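Trendesdale Nonprofit Money Tables – README

Last touched 2011-08-16

Hi! This folder is my attempt to put the fundraising records of political nonprofits in Trendesdale into one place where you can sort them. I started in December with a stack of photocopies and a bad scanner, and I've kept at it since because the county still files these things on paper and you have to ask at a window to see them.

What you get is 3,103 rows, one per reported contribution, covering 21 groups. Some of those groups are big and have an office and a lawyer. Others are a post office box and a guy with strong feelings about the Crenshaw bypass.

The files

contributions.csv is the main table. groups.csv has one line per group, with the name it registered under and any other name I've seen it use on mailers. legal.csv is the one people write to me about – it pulls out the 317 payments that went to law firms or were labeled as legal costs. Everything in legal.csv points back to a group in groups.csv through the group_id column, so please join on that and leave the names alone. Names are a mess. The Ruvasero Fund shows up under four spellings.

Columns in contributions.csv: row_id, group_id, date_received, donor_name, donor_town, amount, purpose, page_ref. Amounts are whole dollars. I dropped the cents, sorry, the copies were too faint to read them half the time.

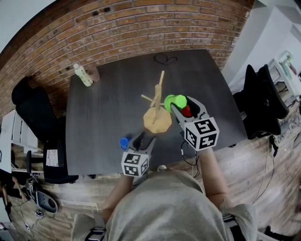 The purpose column is whatever the group wrote on the form, typed in as is, typos and all. If you see "genral fund" that's theirs. If you see a blank, the box was blank. I did not guess, and I'd ask you not to guess either and then publish it with my name on it (this has happened once, and it was a long week).

Things to watch out for

Gifts under the reporting limit get lumped together. The form lets a group write one line saying "small donors" and a total, so a row with no donor name and a big number usually isn't a secret millionaire. Look at page_ref and check the form before you get excited!

One group raised money online for a member's court fees and then reported it as a loan to itself. I left it as a loan, with a note in groups.csv. Birdie Okafor thinks I should move it to legal.csv and she may be right, but the paper says loan.

Prukus Action has a gap in the spring. I asked for those pages twice and got the same summer pages both times. Any total you run for Prukus is going to be low.

There's exactly one gift of $1,000 from a donor listed as "same as above," with nothing above it. If you know who that is, write to me.

Using this

Do what you like with it. A mention would be nice, and a link to the folder so other people can check your numbers. I'd rather you didn't post donor street addresses if you go get the forms yourself – I left them out on purpose.

Fixes

Send me the row_id, what you think it should say, and the page you got it from. Birdie checks them against the copies and I make the change, usually within a couple of weeks, slower when I'm back at the window waiting on new filings. The next batch should add two more groups and, if the clerk comes through, the missing Prukus pages.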